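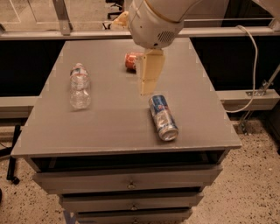
Hovland Table, Gray

The Hovland is a meeting and break room table with a flat, matte gray top, square corners and a front edge in a darker gray. The plain surface is suited to rooms where bottles and cans are set down throughout the day.

Care
Wipe the top with a damp cloth and mild soap. Drinks left on their side should be picked up promptly – small leaks may mark the surface if left overnight. Do not use scouring pads.

Ordering
Item number 448. Prellano supplies the Hovland to schools, offices and public institutions. Delivery takes place within 60 days of a confirmed order. Questions regarding larger orders may be directed to Ylva Åberg, Contract Sales.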